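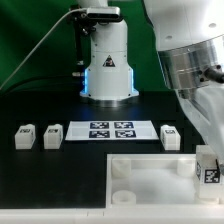 Intro Economics Help Pages – Frequently Asked Questions

Who writes the answers?
Most are by Henrike Harms and Deming Guo. Elif Naz Duman looks after the sections on elasticity and costs.

Do I need calculus?
Not for the first 30 topics. After that, some answers use simple derivatives, and these are marked at the top.

Why does my elasticity differ from yours?
Check whether you used the midpoint method. Our answers do unless the question says otherwise – the ordinary percentage change gives a different figure.

How many worked problems are there?
There are 385, with new ones added each October.

Can I send in my own question?
Yes. Use the form and include your working so far. We do not answer marked coursework before its deadline.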